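Ticket 704 - Kitchen circuit keeps tripping / Udness hub drops offline
Status: open, then fixed, then open again, now closed
Category: Power and network
Last updated: 12/06/2025

Okay, so I'm writing this up from my notes because two other people on the Fendent boards seem to have the same problem and I promised I'd put it all in one place. Sorry for the length!

What I have: a Udness hub plugged into the kitchen counter outlets, a Stunen energy monitor clipped on in the breaker panel, and the usual kitchen stuff on the same run. Firmware on the hub was up to date when I started.

What happens: the hub goes offline, usually in the morning, and sometimes (but not always) the breaker goes with it. When the breaker trips I at least know where I stand. The annoying version is when everything else stays on and the hub just sits there blinking amber until I pull the plug and put it back.

Entry 1
Started in October. First few times I blamed the Wi-Fi and rebooted the router, like everybody does. It came back each time, so I figured I was a genius. Then it dropped 3 times in one morning and I opened this ticket. First reply from support was to factory reset the hub. Did that. Had to pair every single device again, which ate my whole evening, and it dropped the next morning while I was making toast.

Entry 2
Making toast! That got me thinking. I pulled the Stunen log and lined it up with the dropouts, and there's a nice fat spike right before nearly all of them. Support asked me which appliances share the counter run, so here goes: toaster oven, coffee maker when it's out, the hub, and a phone charger. The range is on its own breaker and I ruled it out by running it for an hour with everything else unplugged. No drop.

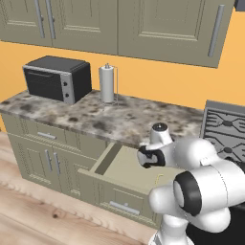
Counter side of the kitchen, toaster oven at left, range at the right.

I moved the hub to an outlet in the hallway on an extension cord and ran the toaster oven as hard as I could. The hub stayed up all week. I marked this fixed and felt great.

Entry 3
Not fixed. Reopened. The hub dropped again from the hallway, no spike in the log, breaker fine. So now I've got two problems that were pretending to be one problem, and I'd been chasing them both with the same theory. Ugh.

Support had me pull the diagnostic file (hold the button for 7 seconds, let go, wait for the second blink - if you hold it longer you get the reset instead, ask me how I know). The file showed signal strength falling off a cliff at odd times of day. They suggested a mesh point. I had an old Yao one in a box, so I set that up instead of buying anything.

Placement took forever. I tried it low, I tried it high, I tried it on top of the fridge, where it got warm and sulked. What I did in the end was walk the hub from spot to spot and leave it for a full day at each one. The open stretch of floor past the counter gave me the best numbers, with signal at 86 on the hub's own scale. No idea what the scale is out of, the manual doesn't say, but the other spots were a lot worse.
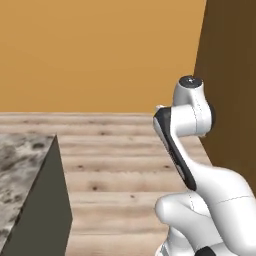
Orange wall and the floor along it, stone-topped block at left.

Entry 4
Back to the breaker, which I'd sort of left hanging. I had an electrician out. He found a loose neutral at the first counter outlet, tightened it, and swapped the outlet while he was in there. He also said the toaster oven and the coffee maker together were asking a lot of that one circuit, so now I don't run them at the same time. It's a small sacrifice. Please don't go poking around in the outlets yourself for this one, get somebody in.

Where it stands now: hub on its own outlet, Yao mesh point nearby, loose neutral taken care of. The breaker has been quiet and the hub hasn't gone amber since. I'm closing the ticket but leaving the Stunen logging on.

If you've got the same symptoms, I'd do it in this order:
Check whether the dropouts line up with a power spike before you reset anything.
Move the hub to a different circuit for a few days.
Pull the diagnostic file and look at signal by time of day.
Save the factory reset for last. It did nothing for me and I'm still finding light switches I forgot to name.

Still waiting to hear from support on whether the blinking amber has its own error code. I'll add it here if they answer.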